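A choir finds its stage in an old ferry terminal
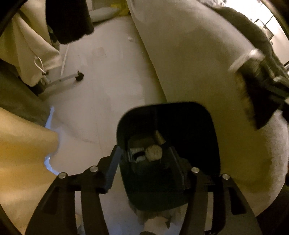

A black gripper with silver pivot pins, over a pale floor and a dark open bin.

The last ferry to Surlow left the Woranlow landing at 8 p.m. on an evening in September, and for a long time after that the terminal was used for storing road salt. Now it has a choir in it.

Faltska, a company of 40 singers, moved in after losing the lease on its rehearsal hall downtown. The group sings without microphones and mostly without instruments, and the terminal suits it. The ticket hall has a high ceiling and hard walls, so a low note hangs in the air for nearly two seconds. Fast pieces turn to mush. The singers found this out at their first rehearsal and dropped half the program.

What replaced it is "Yan," an hour-long work written for the building. The audience starts in the ticket hall, walks down the boarding ramp and ends up at the water side, where the big doors are rolled open. The singers are split into small groups along the route, and some of them can't see the conductor. They take their cues from each other – a hummed note passed down the ramp – and the timing changes from night to night.

The text comes from old timetables and passenger notices. One section is a list of things that could not be brought on board, including live geese and uncovered paint. It gets a laugh, then slows down and becomes the quietest part of the evening.

There are no fixed seats, though folding chairs are set out at both ends of the ramp. The hall has no heat, and the company sells blankets at the door for $10. Performances stop when the river gets too cold for open doors, and rehearsals move to a school gym until spring.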